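### 3.2 Parcel handling and the measurement of packaging waste

Returns of small online orders make up a growing share of municipal cardboard, but most earlier estimates were drawn from curbside audits and say little about where the material enters the waste stream. We therefore followed parcels from the point of dispatch. Two towns were chosen, Birow and Ponstead, which have similar household sizes and the same collection schedule but differ in how cardboard is picked up. In Birow it is mixed with other dry recycling. In Ponstead it is tied and left out separately.

Households were recruited by letter in February. Of the 876 addresses contacted, 297 agreed to keep a parcel diary. Participants wrote down the outer dimensions of each box received, the type of filler, whether the box was reused, and the date it left the home. Boxes that were kept for storage were entered as "retained" and followed up at the end of the study period. Envelopes and padded mailers were recorded on a separate sheet and are not treated in this section.

The diaries yielded 690 usable box entries. An entry was dropped when two of the three dimensions were missing or when the box could not be matched to a delivery. Entries with one missing dimension were kept, and the missing value was filled in from the box size code where the household had copied it down.

Tape needed its own treatment. Paper mills that accept used cardboard set limits on plastic film, and the length of tape on a box depends heavily on the person closing it. Shipping software records the box size but not the tape. We used the Navaratnam scale, which sorts closures into classes by the number of seams covered and by how far the tape runs down the end panels. A single strip along the top seam is the lowest class. Strips that continue onto the front or back face are scored one class higher for each face reached, and cross strips over the edges are scored separately.
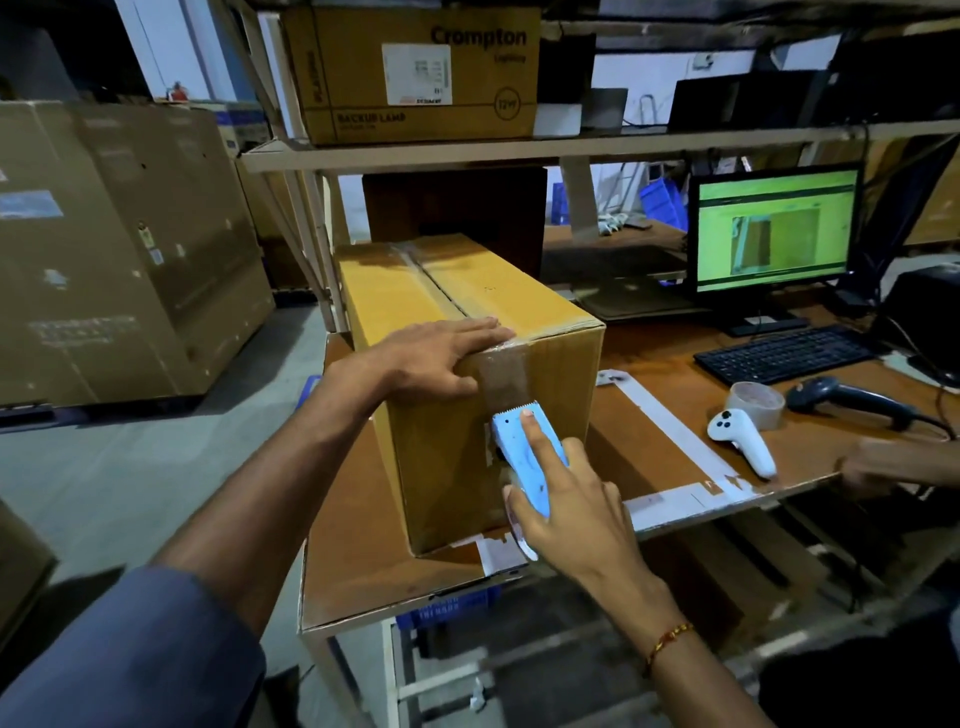 *Waste & Household Studies*, Vol. 2

**Figure 4.** Closing a cardboard box with clear tape from a handheld dispenser. Tape runs along the center of the top flaps and down the front face.

Scores were assigned by two readers working apart. Where they disagreed, the higher class was used, as low scores tended to come from boxes that had been partly stripped before they were examined. Paper tape was scored on the same scale but left out of the film totals.

Tape class was only weakly related to box volume. Small boxes were often taped as heavily as large ones, so film made up a larger share of their weight. The pattern held in both towns. Households in Ponstead removed more tape before collection, which may reflect the wording of the Brumow leaflet sent there with the collection calendar. The leaflet asks residents to flatten boxes and pull off loose plastic. No similar notice was sent in Birow, and we return to this difference in Section 4.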